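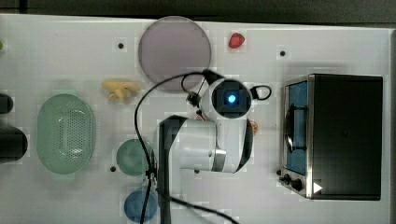 一个会犹豫的机械臂

早上八点半，Eirini Manolakis已经在实验室里坐了一个小时。她面前的任务听起来很小：把草莓放到盘子里。说得更准确一些，是让机械臂听懂"把草莓放到盘子里"这句话，然后自己决定怎么做，或者决定先不做。

"先不做"这三个字，是她和同事两年来研究的主要内容。他们的方法叫Grorer，名字来自一个早期程序里打错的变量，后来大家叫习惯了，没有再改。

目前很多机器人是通过模仿来学习的。人用遥控的方式带着手臂做一件事，做几十遍、几百遍，神经网络从这些记录里学会看到什么样的画面，应该发出什么样的动作。这个办法在最近几年进步很快，但是有一个老问题：网络总是会给出一个动作。草莓在它没有见过的位置，它也给出动作；光线变了，它也给出动作。它不知道自己不知道。

"我以前在医院做过数据分析，"Manolakis说，"在那里，一个模型如果没有把握，必须讲出来。我来到机器人这个领域的时候，很惊讶这里没有同样的习惯。"

Grorer的做法是这样的。系统在每一个时刻不只计算一个动作，而是计算10个候选动作，每一个都往前预测一小段路线。如果这些路线大致重合，手臂就继续走。如果它们分开了，比如一半要从盘子左边绕过去，一半要从右边绕过去，手臂就减速，在原地做一个很小的移动，换一个角度再看一次。研究组把这个动作叫做"再看一眼"。

用多个预测的分歧来衡量不确定性，这个想法本身并不新。组里负责算法的Charalambos Xenos对这一点很坦白，他在采访里两次提醒我不要写成他们的发明。他认为他们的贡献在后面一步：手臂停下来以后，应该往哪里移动，才能最快地消除分歧。随便动一下也有用处，可是用处不大。Xenos训练了一个小的网络，专门回答这个问题。它的规模只有主网络的二十分之一左右，所以几乎不增加计算的时间。

训练数据一共是3,000次遥控演示，大部分由三个学生在去年夏天完成。用的东西很普通，玩具水果、圆盘、篮子、烤箱，都是做这类研究的人很熟悉的。Krisztina Simon是这三个学生中的一个，她说到8月底的时候，她晚上闭上眼睛还能看见香蕉。她还发现，不同的人遥控的风格差别很大。她自己喜欢从上面直着下去抓，另一位同学喜欢斜着靠近。起初大家以为这是数据里的噪声，想要统一。后来Xenos建议保留，因为两种风格之间的差别正好让网络学到，同一件事可以有几种做法。

这也带来了一个麻烦。如果两种做法都对，候选路线当然会分开，但这时候手臂没有必要停下。早期的版本就是这样，在完全没有困难的情况下站着不动，像一个在餐厅里看不懂菜单的客人。研究组花了差不多半年来区分两种分歧：一种是"我有几个好办法"，另一种是"我没有看清楚"。他们现在的标准是看路线的终点。终点相同，过程不同，可以随意选一条走；终点也不同，就要再看一眼。

测试一共做了200次，每次都重新摆放物品，其中一半的摆法在训练数据里没有出现过。与不带"再看一眼"的同一个网络相比，新方法在陌生摆法上的失败减少了将近一半，在熟悉的摆法上两者几乎一样。代价是时间，每个任务平均多用4秒。

对这个代价，组里的意见并不一致。Manolakis觉得可以接受，在家庭环境里，没有人会因为慢几秒而生气，但是打碎一个碗会。Despina Deligiannis不这样看。她在Wotlow公司做仓储系统，没有参加这项工作，我请她读了论文的初稿。她说，在她的行业里，4秒是很长的时间，而且平均数会掩盖情况：多数任务一秒也没有多用，少数任务却停了很久。她希望看到完整的分布图。我把这个意见转告给Xenos，他想了一下，说她是对的，图会加到附录里。

还有一些情况是方法处理不了的。透明和半透明的物体仍然很难，尤其是盘子的边缘，十条候选路线有时会非常一致地走向同一个错误的地方。这种"一致的错误"是这类方法的根本弱点，因为它们只能看见分歧。电缆也是一个问题。手臂自己的线会在运动中挡住一部分桌面，系统有时把被挡住的盘子当作两个盘子。Simon正在收集一批专门针对遮挡的演示，她估计还要几个星期。

下一步，他们想把任务加长。现在手臂一次只做一件事，而在厨房里，事情是连着的：打开烤箱的门，拿出盘子，把门关上，再把盘子放到一个有空位的地方。每一步都会留下一点误差，到后面就积累起来。Manolakis怀疑，对长的任务来说，在哪一步停下来看，比怎么看更重要。她还没有数据可以支持这个看法。

我离开以前，她又运行了一次草莓的任务。手臂走到一半，慢了下来，向左偏了一点，然后继续。她没有抬头看，她在读屏幕上的那十条线。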